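Iltetti Culter Shelf for Bottled Drinks

Item 571
Color: dark
For: soda, cola and water in plastic bottles

The Culter is a straight retail shelf for stores that sell single bottles of soft drinks. It fits into the Iltetti wall system and can be used alone at hand height or stacked with other Culter shelves to fill a bay. A clear plastic price-strip lip comes fitted along the front edge.

The surface is flat from side to side, with no molded tracks, so you can set the width of each product yourself. Lemon-lime on one side and cola on the other is a common layout, and you can move the split when one sells faster. Bottles stand in two rows front to back. 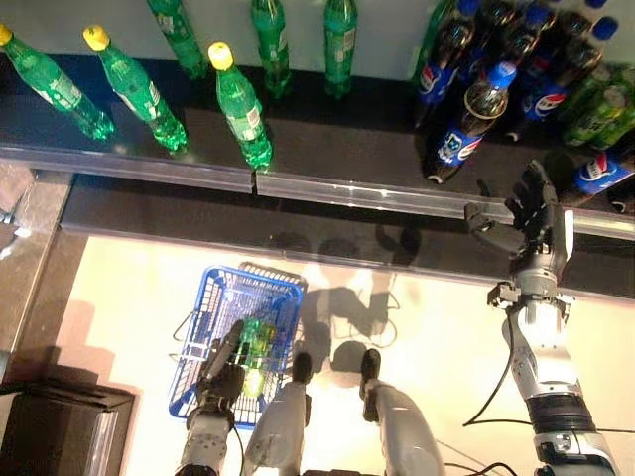
The price strip takes paper or card tickets up to 42 mm tall. Slide them in from either end. The clear lip wipes clean with a damp cloth - do not use solvent cleaners, which will cloud the plastic. Replacement strips are sold separately in packs of 16.

Dividers are optional. Stores that sell slim bottles with a small base usually add them, as slim bottles lean and tip more easily when a row is half sold. The Asadi wire divider clips to the back rail and can be moved without tools. For a store that refills often, the plain shelf is enough.

What is in the carton
One shelf with price strip fitted
Two end brackets
Four screws
Instruction sheet

Fitting
Hang the brackets on the uprights first, then lower the shelf onto them from above. Check that both ends sit at the same height before you load any stock. Tighten the screws last.

Not suitable for outdoor use or inside chilled cabinets. For coolers, see the Dernari range.

Ordering
Single shelves ship from stock. Orders placed before noon on Tuesday go out with that week's truck. For chain orders above 2,000 shelves, ask for a written quote. Damaged shelves must be reported before they are installed - keep the carton until you have checked the lip for cracks.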